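Re: Tolteletti warehouse, hydrant flow

Vy Đàm wrote:
> Does anyone have the flow figure for the hydrant on the
> Plodeo side? The Ovaldale report gives a pressure but no
> flow, and I need both before I comment on the fire.

The August test sheet lists 215 gpm at that hydrant, which is low for a main that size. Crews laid 3,000 feet of hose from the Phan Road loop to make up the difference. The second engine sat mid-relay and was pumping by 4:40 a.m.

The pressure in the report is a static reading, so it won't help you estimate flow. You want the residual, taken with the hydrant open. The sheet has it as 13 psi. 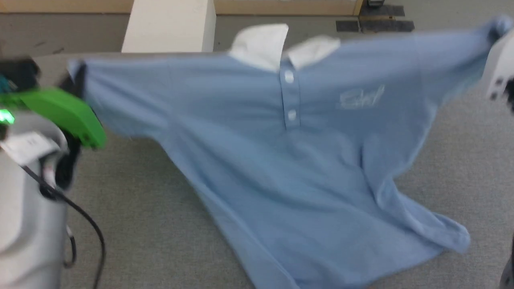

I would also ask whether the valve at the Plodeo end was fully open. A partly closed valve can show normal static pressure and still choke the flow. The report says the valve was "checked" but gives no turn count.

The roof came down over the north 100 feet of the building. The cause is still listed as undetermined.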